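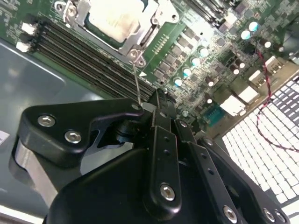
Fig. 1. Green server motherboard with the CPU socket, the memory slots and a black gripper.

Why Do We Still Know This Tune? A Project on One Old Lullaby
by Mawar Goh
April 1, 2022

My project is about a song called "Hukia," which my grandmother sang to pretty much every baby in our family (me included, I'm told I hated it). I picked it in January because I figured it would be easy. It's short, it has 2 verses, and I already knew the words. Then I started asking where it came from and the whole thing got a lot bigger than I had planned!

The oldest copy I could find was in a songbook printed in Onden, where it's number 716, squeezed in at the bottom of a page between a harvest song and a hymn. No composer is listed. The melody in the book is a little different from the one I grew up with – the second line goes down at the end where my grandmother always went up. I played both on the piano for my partner, Sutrisno Khoo, and he liked the book version better. We argued about that for most of a lunch period.

After that we went looking for recordings. We found six, and I listened to all of them more times than my family would have liked. The earliest is a solo voice with a guitar, very slow and kind of scratchy. My favorite is by a band called Westex, who turned it into a country waltz with a fiddle part in the middle. The group Du did it with no instruments at all, just voices stacked up on top of each other, and they skip the second verse completely. I wrote to them asking why and haven't heard back yet.

For the survey part, Sutrisno and I played the first line to 30 people at school and in my neighborhood and asked them to hum what came next. I was expecting a lot of blank looks, and we got some, but plenty of people kept right on going. Hardly any of them could tell me the title. A few were sure it was from a TV commercial, and one lady sang us a third verse I had never heard before, about a boat. I wrote it down as fast as I could and it's in the appendix. I still don't know if it's old or if somebody in her family made it up.

The hard part was writing the tune out. I can read music okay, but getting down what a person really sings is a different thing, with all the little slides and the places where they stop for breath. Sutrisno did the rhythms and I did the notes, and then we switched and checked each other. We had to redo the Westex one from scratch after we figured out we'd been counting it in four.

If I had more time I'd go back to the lady with the boat verse and record her properly, and I'd ask my great-aunt too – she apparently sings it faster than anyone.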